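Why the board cell stopped for 13 days

When the two-armed repair cell at Pletport went down in February, the first word from its supplier, Vimach, was “anomaly”. Mariama Tetteh, who runs the night shift, uses a different one. A gripper closed when it had been told to stay open, and it closed on a circuit board with her colleague's glove next to it.

Yaw Gyamfi was not hurt. The company's report makes a lot of that. It says less about why the second arm carried on moving for two seconds after he hit the stop button.

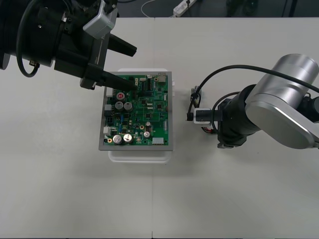
Vimach blames a timing error between the two controllers, fixed by an update dated 1/2/20. Perhaps. But the update went out before the fault, and Tetteh says the cell already had it. Asked twice about this, the firm sent me the same paragraph — with the same spelling mistake.

Manuela Donati, a safety engineer who has read the logs, thinks the trouble is simpler. Each arm has its own stop circuit, and they were joined up in software to save on wiring. “You don't do that with a stop,” she says.

The cell is running again at 30 per cent of full speed. Pletport wants it back to 800 boards a week by spring. Gyamfi has asked to be moved to packing.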